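Inside the Workshop: Taking Old Office Computers Apart at Sibiya

Elmarie Nkosi has been opening desktop towers for a living for 7 years. She works at Sibiya, a small refurbishing shop that takes in retired office machines, pulls out what can be used again and sends the rest on to a metals recycler. We spoke at her bench one afternoon in December, with side panels stacked against the wall behind her.

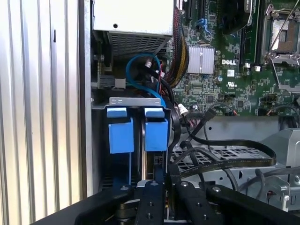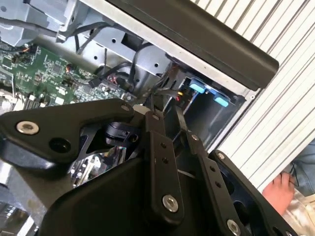

Desktop towers with the inside exposed, green circuit board and all.

What do you take out first?

"The cables. I unplug everything from the drives and the board before I touch a screw, and I lay the cables to one side in the order they came off. After that the drives, then the power supply, and the board comes last."

Nkosi did not train for this. She was doing invoices for a furniture wholesaler when the company replaced its computers and asked her to find somewhere for the old ones to go. She called Sibiya, drove the first load over herself and stayed to watch. The owner, Bheki Venter, offered her two mornings a week. By the next spring she was full time.

"I liked that you could see how it went together," she said. "An office desktop is made to be serviced. Somebody at a big company had to be able to change a drive in a few minutes, so there are tabs and latches all over. You learn which ones pull and which ones squeeze."

Last year the shop took in 2150 desktops. Venter says fewer than half could be sold again as whole computers. The others were stripped. Memory and drives are tested first. Power supplies get a load test and a sticker with the result. Processors go into foam trays, and the shop keeps the heatsinks with them when the mounting is the same across models.

"People think the processor is where the money is," Venter said. "On a machine that old it's a few dollars. A working power supply in the right shape for the case is worth more to somebody who needs one. The big brands used their own shapes and their own plugs, so you can't just walk into a store and buy it."

Drives are handled separately. Every one that comes through the door is logged by serial number, and the customer chooses whether it is wiped or shredded. Wiping is done overnight on a rack in the back office, and in the morning Kagiso Mokgethi checks the log against the shelf. In one batch from a law firm there were 152 drives, all for shredding. He fed them through in a single day and says he won't do it that way again.

"It's loud and it's boring," Mokgethi said. "You start making mistakes with the numbers after lunch. Now we split a batch like that over two days and two people check the list."

Nkosi's tools are ordinary. She has a number two Phillips screwdriver with a long shaft, a smaller one for the drive screws, a plastic spreader for stubborn connectors, and a set of muffin tins for the screws. She tried a magnetic mat and gave up on it when it filled with screws from three different machines. She wears thin gloves with rubber fingertips, mostly on account of the sheet metal.

"The edges are folded on a good case, but not everywhere. Inside the drive cage is where you get cut. I still have a mark here from my second week."

Dust takes up more of the day than she expected. Machines from a school or a library tend to be clean. Ones that sat on the floor of an auto shop or a bakery are another matter, and those are blown out in the yard before they come to the bench. She asks customers not to vacuum the inside themselves, and to leave the cables and drives where they are. A machine that has been half taken apart at home needs more time than one nobody has opened.

Sockets are her other complaint. The contacts in a processor socket bend easily, and a bent one can mean the board goes for scrap. When she takes out a processor on a board that will be kept, she puts a plastic cover over the socket before doing anything else. Sibiya buys the covers in bags of 1000.

The shop is open to the public in the mornings. Desktops, laptops and loose parts are accepted free of charge. There is a fee for monitors and printers, which go to a different recycler. Anyone who wants a record of what was done with a drive should say so at the counter when they drop it off, as it can't be arranged later.

Nkosi had four more towers to finish before closing. She had already pulled the next one toward her and was feeling along the side for the latch.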